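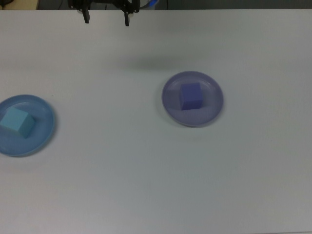

What can I borrow from the Torneck library besides books?

Cake pans, a telescope, seed packets, a sewing machine, board games, a ukulele and, starting in February, nearly any small kitchen tool you can think of.

The kitchen shelf opened at the Benard Street branch with 270 items on it, and if the first morning is anything to go by, it's going to be busy. The doors opened at 9 a.m. By lunchtime both pasta makers were out, the dehydrator had a waiting list, and a very happy dad had walked off with a cake pan shaped like a steam train.

"I thought we might get a slow start," said Tharushi Barua, the librarian who has been putting the collection together since last summer. "Then a woman asked me for a tortilla press before I'd even taken my coat off. I was thrilled. We have a tortilla press!"

Most of the shelf came from people in town. A call for donations went out in the fall, asking for things in good shape that were sitting in the back of a cupboard, and the boxes kept coming - waffle irons, a fish kettle, canning pots, cookie cutters by the bag. Every electric item was tested before it got a bar code. A few of the older toasters didn't make it through, and neither did a deep fryer that Barua describes as "older than me and much angrier."

The Rweyemamu family, who ran the bakery on the corner of Mill Road until they retired, gave the largest single donation. Their boxes held tart rings, proofing baskets, piping tips and a marble rolling pin that takes two hands to lift. The proofing baskets have already become the talk of the Thursday bread crowd, a loose group of sourdough people who trade starter in the lobby and will tell you all about it if you stand still. 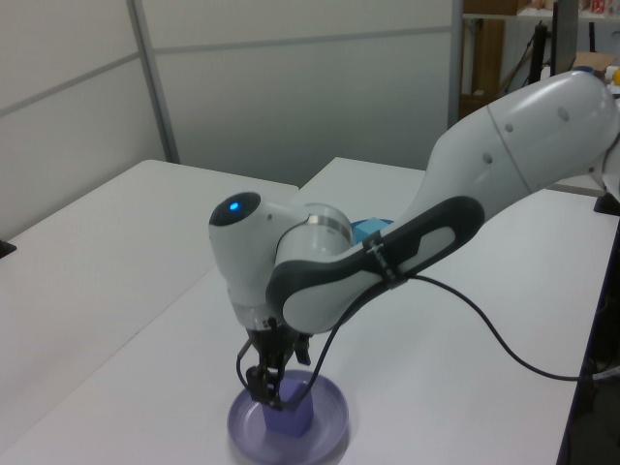 Torneck Public Library - Borrowing and Lending Team

Borrowing works the same way as it does for books, with a few small differences. You need a library card in good standing and you need to be 18 or older for anything with a plug or a blade. Loans run for 7 days, and you can renew once if no one is waiting. Cake pans and cookie cutters go out for three weeks, because people like to practice before the real birthday.

Please bring things back clean and dry, at the desk and not through the book drop. (A cast iron skillet went down the book drop during the trial run. The skillet is fine. The book drop has been repaired.)

Late fees don't apply to the kitchen shelf. If something breaks in normal use, tell the desk and that's usually the end of it. If a part goes missing, the team will try to find a replacement first, and they've become pretty good at it. One food processor was saved by a lid that turned up in a completely different box.

You can see the whole list in the catalog by typing "kitchen shelf" into the search bar. Holds are open, and the branches at Eastgate and Fesido Hill will have any item sent over for pickup within a couple of days. The heavy stuff, like the canning pots and the big stand mixer, stays at Benard Street.

The wider lending collection has been growing for years, and it's a lovely thing to browse even if you don't need anything. It began with one telescope, given by a retired science teacher, that is still booked most clear weekends. Tools came next, then games, then the instruments. Last year the non-book items were checked out 912 times, a record for the library, and Barua expects the kitchen shelf to push that well up.

There are classes to go with it, too. A beginner's pasta evening is planned for the end of the month in the community room, with space for 10 people, and a canning workshop will follow when the first strawberries are in. Both are free. Flour and eggs are provided for the pasta class, but bring an apron and a container to take your noodles home in. Sign up at the desk or by phone.

The team is still looking for a few things: a good ice cream maker, a large paella pan, springform pans in any size and, by popular request, a second dehydrator. They have plenty of fondue sets. They have so many fondue sets.

Donations are taken at the Benard Street desk until 5 p.m. on days the library is open. Include the manual if you still have it, and tape the cord down.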